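Re: [skolton-makers] lamp bases, flex and sockets

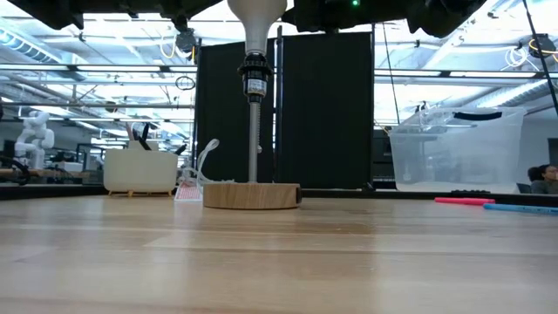 Round base with rod and socket, no bulb in yet.

Sorry for slow reply, been flat out. Quick answers.

Base is pale wood, end grain shows round the side which I rather like. Leave it plain or oil it? I'd leave it. Rod is the thin silver one, black socket on top. Seen bare like that I think the rod wants to be shorter, but see what others say.

Shade from Reisinger is 300 across, so keep the bulb small or it'll poke out. White flex is fine, pink would of been nicer but they only do it by the drum.

Can bring 2 more bases to Brundthorpe if anyone wants one. Shout before the end of January pls, after that they go on the stall.

Must dash

On 1/8/18, the Brundthorpe bench wrote:
> Has anyone put one of the Jerkov kits together yet? Ours came
> with the rod at 218 mm and the sheet says 48 for the base
> thickness, looks wrong to me. Also is the socket meant to sit
> right down on the rod or is there a washer missing?
> Would love to see one standing up before we glue anyhting.

PS no washer in mine either. Sits down fine without.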